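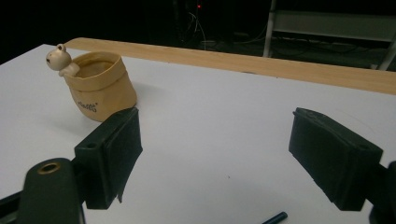

4. Living with the Dromlow Hand Kit

We bought the Dromlow kit in March with our own lab money, and I'll say right away that I expected to send it back. Bendard sells it as a complete hand-held gripper package: the tool itself, a spare set of finger pads, the recording software, and a year of access to their cleanup service, Volivico. You squeeze the grip, you do the chore, and the episode lands on a laptop ready for policy training. Vilja Kuusisto and I did most of the collecting between us, and Saodah Yeoh handled training and (bless her) nearly all of the complaining to tech support.

4.1 Setup and first sessions

Unpacking to first usable episode took us one long afternoon, with most of that spent on calibration. The printed guide is good up to the calibration chapter and then gets vague. It tells you to wave the tool "until coverage is sufficient" and never says what sufficient looks like, so we ended up writing our own one-page version and taping it to the wall. After that we got into a rhythm pretty quickly! I could hand the tool to a new student after lunch and have decent episodes from them by 3 p.m., a lot faster than the teleoperation rig we'd been using before.

We kept the workspace plain on purpose. A white tabletop makes life easy for the Volivico segmentation step, and small household and craft items give the fingers a nice mix of shapes to deal with. Light tan things against white were harder for the software than I would have guessed — the soft shadows kept getting lumped in with the objects.

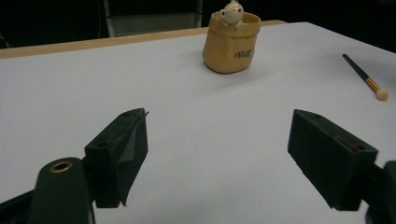
Can the kit be used by someone who has never worked with a robot?
Anyone comfortable with a pair of kitchen tongs can record with it after a short practice run, though calibration still needs a person who has done it before.

4.2 What we collected

Our full set came to 2,000 episodes, and we held out 500 of them for testing. Volivico threw away 344 of the rest as bad tracking. I went back through a pile of those rejects by hand and thought plenty of them were fine, so if you buy the kit, please check the rejects folder before you delete it. Saodah retrained with my rescued episodes added back in and saw no harm from them, but we didn't run enough seeds to claim a benefit.

Thin items were the real headache. Pens and brushes lying flat on a table ask a lot of a wide, blocky pad, and you have to come in at a pretty low angle to get under them. Vilja got good at it. I never really did, and the policy learned my bad habits right along with her good ones.

4.3 Wear and spare parts

The pads are where I'd like Bendard to spend some effort. The rubbery facing on the fingers gets ragged at the lower edge, and I can't find anything in the manual about when to swap it. We asked, and support told us to "replace as needed." Fine, but needed for what? A worn lip may change how a flat item slides into the grip, and that's the kind of thing a learned policy could quietly come to depend on. We now log the state of the pads at the start of every session. 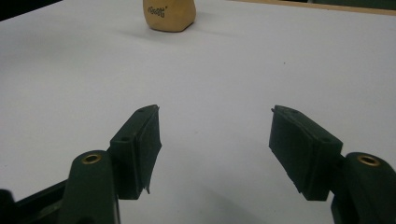 Figure 6. Finger pads of the hand-held gripper, open over the tabletop, with ragged lower edges on the facing.

The rival kit from Mughal has harder pads, and we tried a loaner for a short while. They looked tidier at the end of the loan, but our hands got tired faster with that tool and its software wouldn't export to our format without a paid add-on. We stayed with Dromlow for the experiments in Section 5, using the original pads throughout.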